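# Does Whitening Toothpaste Really Whiten?

Go into any drugstore and look at the toothpaste shelf. Nearly every box promises something. Whiter teeth! Fresher breath! Stronger enamel! It is a lot of promising for a thing you spit out.

So let's be a little suspicious. What is in the tube, and which of those promises should you believe?

## What toothpaste is made of

Most toothpaste has the same basic parts, whatever the box says. There is a gritty powder that helps rub stuff off your teeth. There is water, and something to keep the paste from drying out. There is a kind of soap that makes the foam. There is flavor, usually mint. And in most tubes there is fluoride.

The foam feels like it is doing a big job. It helps spread the paste, but more foam does not mean cleaner teeth. The minty feeling isn't a sign of clean teeth either. Mint switches on the nerves in your mouth that notice cold. You could suck on a mint with very dirty teeth and your mouth would still feel fresh.

## The part that has good proof

Tiny living things called bacteria stay on your teeth in a sticky layer called plaque. When you eat sugar, they eat it too, and they make acid. The acid pulls minerals out of your enamel, the hard outside of your tooth. If that goes on long enough, you get a cavity.

Fluoride helps the minerals go back in. Scientists have tested this again and again, with many children in many countries, and it holds up. If you read only one word on the tube, look for that one.
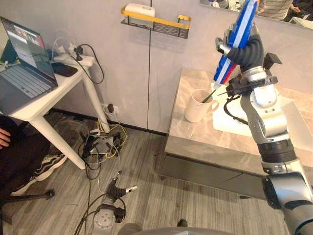 *Delov*

## Now, about "whitening"

Teeth can look yellow for two different reasons. Some stains sit on the outside, from things like tea or berries. Other color comes from inside the tooth. Under the enamel is a layer called dentin, and dentin is naturally a bit yellow. Everybody has it.

Whitening toothpaste can rub off some of the outside stains. So can regular toothpaste. Scrubbing does very little about the color inside. When an ad shows teeth as white as printer paper, ask how the picture was made. Was there a bright light? Did somebody fix the color on a computer?

## Be careful with "studies show"

Suppose a box says, "78 out of 100 people saw whiter teeth!" Sounds great. But what would you want to know first?

- Who asked them? Was it the company selling the paste?
- Did anyone measure the teeth, or did people just look in the mirror?
- Was there a second group using plain toothpaste?

That last one matters most. If the plain group got the same result, the special paste did nothing special.

## What to do tonight

Brush for 2 minutes, twice a day. Use a blob the size of a pea. A long, curly stripe like the one in the ads uses up the tube faster, and guess who likes that. Spit it out and don't swallow it.

If you want to know whether your teeth are a healthy color, ask a dentist. The box is trying to sell you the box.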